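Let the Neighborhood Hardware Store Be Slow
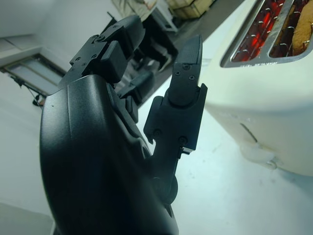 By Martin Gristano

The hardware store on Stalley Street opened in 1954 and closes at 5:30, which means most people with jobs can only get there on Saturday. It has 2 aisles you can walk down comfortably and several more you have to turn sideways for. I have shopped there most of my adult life, and I think the town should stop complaining about it.

The complaint is always the same. It takes too long. You go in for a washer and come out half an hour later. The clerk wants to know what the washer is for, and then wants to know how old the faucet is, and by then there is a line behind you. At the big store out on Gorton Road you can find the washer yourself, pay at a machine and be back in your car in ten minutes.

That is true if you picked the right washer. I have made three trips to Gorton Road for a single toilet repair. I bought a flapper that was too small, then a kit with a part missing, then the first flapper again because I had forgotten which one it was. On Stalley Street I would have been asked a few questions I found irritating and gone home with the right part for under four dollars.

Price is the better argument against the small store. A gallon of paint costs more there, and so does lumber, which they barely stock. When I redid my porch I bought the boards elsewhere and did not feel guilty. But most of what a household needs in a year is small stuff. Picture hooks, a key, a fuse, one hinge. The big store sells screws in a box of fifty. I have a shelf in my garage full of the ones I didn't use.

The town is now considering whether to let the parking lot behind the store go to apartments. I am for apartments, and we need them. I would ask only that the plan keep a loading spot and a few short-term spaces, because people do not carry a bag of concrete mix four blocks. The last drawing I saw had neither.

I also think the store should help itself. Staying open until seven two nights a week would bring in people who have given up on it. A phone that gets answered would do the same. I have said this at the counter more than once and was told they would think about it.

My kitchen faucet has started dripping again. I plan to take the old cartridge down there in a sandwich bag this weekend, and I expect to wait.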